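The Bin on Trial

A small warehouse that wants a robot to pick mixed goods has, until recently, had two choices. It could hire an integrator and wait most of a year, or it could buy an arm, a gripper and a camera separately and spend that year working out why they would not talk to each other. Mesto, a picking kit sold by the firm Stuvum, is meant for the buyer who wants neither. It arrives on a pallet with a gripper, a controller, an overhead camera, cabling and a software license. The customer supplies the arm and the table.

Stuvum offers the kit on a trial basis, and the trial is the part of the offer that most buyers ask about first. A customer sends in a box of its own goods, the odder the better, and the company runs them in its test room before anyone signs. The customer gets a log of every attempt, with the time, the item and the outcome. If the log looks good, the kit ships. If it doesn't, the customer pays for the test time and the return of the box.

We followed one of these trials in May on behalf of Hjaltadóttir, a mail-order seller of household goods, toys and gifts. The firm packs out of a single building and has never used a robot. Its stock is awkward. A ceramic dish may share a tote with a knitted hat, and the same order may call for both.

The test room is plain. The bin sits on a table, clamped so that it stays where it is when the gripper pushes against a wall. The goods go in by hand, in no order, and the arm starts on a signal from the controller. Between runs, an operator tips everything out and puts it back a different way.

Soft goods take up a large share of any trial. A box has faces, and the software can find them. A sock or a sleeve has a shape only until something touches it, and it tends to lie on top of or against whatever is next to it. Mesto's answer is to treat fabric as a surface to be pinched and to let the finger travel down until it meets resistance. It is slow, and Stuvum says so in its own sales sheet.
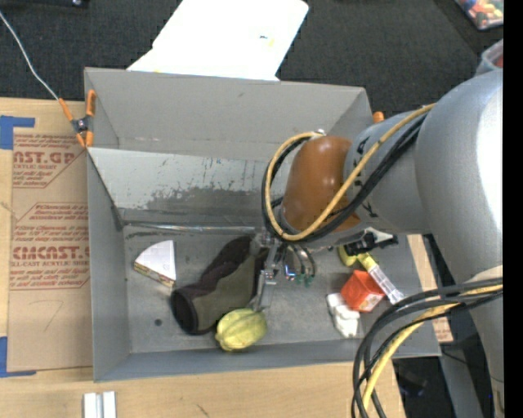
Soft items were the reason Pravex gave the kit back, according to the firm's reply to our questions. Its staff had no complaint about boxes or hard plastic, the reply said, but anything knitted came up with a neighbor attached often enough that a person had to stand by the line, and a person standing by the line was the cost the kit was supposed to remove. Pravex added that it would look at the product again if the software could be told to put an item down and try a second time.

That feature now exists. Stuvum added it in the version used for the Hjaltadóttir trial, under the name "regrip." When the gripper lifts, the camera takes a new image and compares it with the last one. If more has left the bin than should have, the arm lowers the load, opens and starts over. An operator can limit the number of tries, and the default is 2.

The Hjaltadóttir log shows 641 attempts. Of those, 163 were on soft goods, and these are the lines worth reading closely. Most of the long times in the log are there, and so are nearly all of the regrips. Hard goods went through at a steady pace, with the occasional stop when something round rolled against a wall and the finger could not get behind it. Walls are a known weak point for any two-sided gripper. Stuvum sells a bin insert with sloped corners to deal with it, priced separately, and the trial did not include one.

The bin itself deserves a word. Customers are told they can use their own totes, and they can, within limits. High walls restrict the angle at which the arm can enter. A shiny floor confuses the camera, and the manual suggests a matte coating. Coatings wear under a metal finger, so a buyer should plan on recoating or replacing bins as part of normal upkeep. The sales sheet leaves this out. The manual covers it in a short section near the back.

Cables are another thing to look at before buying. The kit's lines run along the outside of the arm and are held with ties. This makes them easy to replace and keeps the kit compatible with arms of different makes. It also means slack has to be left for the wrist to turn, and the loops need room. In a tight cell, with shelves close on either side, they can snag. Stuvum will survey the space for a fee, and a buyer with less than a clear arm's length on all sides should probably pay it.

Setup takes 5 working days by the company's schedule. The first is for mounting and calibration, and the rest go to loading the customer's items into the software and running them. Staff who will use the system are expected to be present for all of it. Training is included, but a second visit is not, and support after the first year is by subscription.

Hjaltadóttir has asked for a second round with the sloped insert and a box made up mostly of textiles. It has also asked Stuvum to quote for a smaller bin, one that fits the shelving it already owns. The company expects to run the new box before the fall catalog goes out.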